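Ilness Robot Handling Club
By Vaughn Alcantara, last updated in May

This site uses cookies to remember your reading preferences. Accept | Manage settings

The Ilness Robot Handling Club is a student club for people who want robot arms to cope with ordinary household stuff, and I should say straight away that I've been a member for 2 years, so this entry is fonder than it ought to be. It meets in the evenings at Nikzad College, in the long room behind the print workshop, and it grew out of a second-year module that finished before any of us wanted it to.

Most of our work goes into what we call the soft list. It has 9 items on it, all floppy or awkward (a pillowcase, a raincoat, a shoe with its laces undone), and each pair of students takes one for a term. Bags are the favourite. A box stays the shape you left it, but a bag sags and folds and swings its handles about, and you can lose a whole evening to one strap! Our usual approach is to take the rim with two grippers, one from each side, and worry about the handles afterwards.

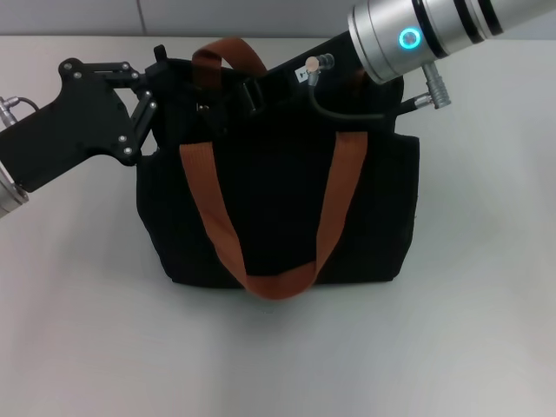
Pui-shan Tu wrote in to say that the rim is the easy bit, and that any team which hasn't practised with something heavy in the bottom of the bag is fooling itself. I've added weighted bags to the spring list, so point taken.

Every team keeps a log of its attempts, good and bad. Last year's bag pair got to 321 entries, and the target for the whole club is 1,000 before the summer break — a bit hopeful, given how many of us vanish at exam time. The logs feed into the Bikgate Cup, a friendly contest with the Unemitz students, where each side has to handle an item picked by the other. We lost the last one over a duvet cover and I'm still cross about it.

New members don't need to have done any programming. You'll start by driving the arms by hand, which takes a few sessions to feel natural, and after that you pick an item from the list.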